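Grondton Sim Project: Final Report, Part 3
Unplanned Release During Table Clearing
Submitted 1/4/25

Background

Our team built a table clearing task in simulation as the first stage of the Grondton project. The arm has to pick toys and other small things off a white table and put them into a tray. The planner came from our earlier course project, Cirkholm, and we reused it with few changes. The plan was to move to the lab arm in July once the simulated version ran cleanly. It did not run cleanly, and this part of the report covers the fault that held us up.

What went wrong

In 3 of 8 logged runs, the gripper opened while the arm was still moving. The object dropped wherever the arm happened to be at that moment. In two of those runs it landed on the floor, and in the third it hit the pedestal and got stuck against the base link. The task log recorded all three as successful placements. We only found the problem when we replayed the runs and compared them with the final scores.

A dropped toy in simulation costs nothing. On the lab arm the same fault could throw an object toward a person standing nearby, so we treated it as a safety matter and stopped work on new features until we understood it.

Test setup

All runs used the same room, with the arm on a dark pedestal beside the table. The tabletop had a bowl, a dish with a spoon, a yellow dinosaur toy, a pen, a thin black ring and two trays. The soft pink object gave us the most trouble because its shape is uneven and the fingers do not close on it the same way twice.
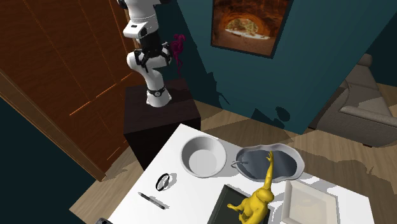
Cause

The planner sends a "goal reached" message when the wrist is within a set distance of its target. Satport, the message layer we wrote to connect the planner and the gripper, kept the last message in a buffer and did not clear it between moves. If a new move started before the buffer was read, the gripper controller saw the old message and opened.

The scoring error was separate. The scorer checked that the gripper was open and that the planner had reported the goal. It never checked where the object was.

Fix

We added a move number to every message, and the gripper now ignores any message whose number does not match the current move. The scorer reads the object position directly. We also added a hold rule: the gripper cannot open while any joint is moving.

We repeated the 8 runs with the same starting positions. There were no early releases. One run failed because the grasp slipped, and the scorer marked it as a failure.

Remaining work

The hold rule adds almost 2 seconds to each placement, mostly spent waiting for the wrist to settle. The Tang controller on the lab arm reports joint speed differently, so the rule has to be tested again there at low speed with the emergency stop in reach. The slipped grasp has not been looked into yet.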